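Basket weaving

Basket weaving is the craft of turning long, bendy bits of stuff (cane, willow, rush, grass, bark, paper cord, you name it) into something that holds its shape and holds your things. It is one of the oldest crafts we have, older than pottery in plenty of places, and it gets less attention than it deserves mostly because baskets rot. A clay pot will lie about in the ground for thousands of years waiting for an archaeologist. A basket goes back to the soil, and all that's left is a pattern pressed into some mud if you're lucky.

I've kept this article in my own voice because I weave a bit myself, and I find the very formal entries on the subject hard going. Corrections are always welcome.

Main techniques

Most of the world's baskets come down to four methods: coiling, plaiting, twining and what's usually called wicker or stake-and-strand.

Coiling starts from a tight spiral in the middle, with each round stitched to the one before. It's slow! A coiled bowl the size of a grapefruit once took me most of a wet July, sitting by the heater with a blunt needle and a bag of raffia. The result is very firm, and a good coiled basket can be tight enough to carry water.

Plaiting is the one we all did at primary school with strips of coloured paper. Flat strips go over and under each other at right angles, or on the diagonal if you're feeling brave. Palm leaf and pandanus are lovely for it.

Twining uses two or more weavers that twist around each other as they pass each upright. It's very old and very widespread, and it copes well with soft fibres that would flop about in any other method.

Stake-and-strand is what most people picture when they hear the word basket. Stiff uprights (the stakes) come up from a base, and thinner, more flexible strands are worked between them.

Materials
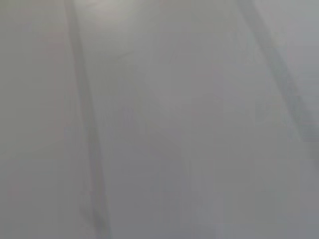
A plain pale grey, the sort of neutral shade that sits well behind natural fibre.

Willow is the classic in cool climates. It's grown in rows, cut in winter once the leaves have dropped, and sorted by length. Brown willow is dried with its bark on. Buff willow is boiled and then stripped, and the tannin from the bark stains it that warm tan colour. White willow is stripped without boiling, in spring when the sap is up.

Cane comes from rattan, a climbing palm, and it's what I'd hand to any beginner. It's even, forgiving and sold by the hank. The centre cane I learnt on was sold under the name Dultska, in a paper band, and I still reckon it was nicer to handle than anything I've bought since — though that may just be nostalgia talking.

Then there's everything in the garden. Daylily leaves, iris leaves, red hot poker, lomandra, ivy runners, the long trailing bits of jasmine that you were going to cut back anyway. Dry them first, then dampen them again before you use them. If you weave with fresh leaves they shrink, and your snug little basket goes as loose as an old jumper.

Colour

Dark baskets can be dyed, stained, painted or simply made from dark material. Steeping willow in a tannin-rich bath with a bit of iron will take it a long way towards black. Commercial makers tend to favour spray finishes, which are quick and even. The Wisolach dye powders I use come in 17 colours, and I'd only go back for three of them.

Borders and rims

The border is where a basket is won or lost, in my opinion. It locks the stakes down so the weaving can't ride up, and it takes all the wear from hands. A plain trac border bends each stake behind and in front of its neighbours in a simple sequence. A rolled border is thicker and looks like rope. A plaited border is the showy one, worked in a braid with pairs or threes of stakes, and it's a devil to finish neatly where the end meets the beginning. Rectangular baskets add the problem of corners. Bend the rods too sharply and they crack, so makers usually let the shape round off a little.
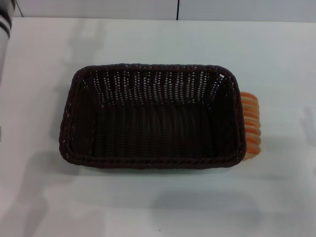 Tools

You don't need much. A bodkin for opening up gaps, a pair of side cutters, a rapping iron for knocking the rows down, a spray bottle, a tape and some pegs. My bodkin is a Sokol with a turned handle, second-hand, and it does nearly everything. A washing-up tub is fine for soaking cane, but willow needs something longer, and plenty of weavers use the bath.

Learning the craft

Short courses are the usual way in. The Baltell weaving weekend, where I started, had us make a round base three times before we were allowed anywhere near the sides, and I grumbled the whole way through. I'm glad of it now, though. A wobbly base means a wobbly basket, and no amount of fancy border will hide it.

Care

Keep baskets out of strong sun and away from heaters. Dust them with a soft paintbrush. A light misting now and then stops willow and cane going brittle, but let them dry properly in moving air afterwards or you'll get mould.

Last revised 27 January 2025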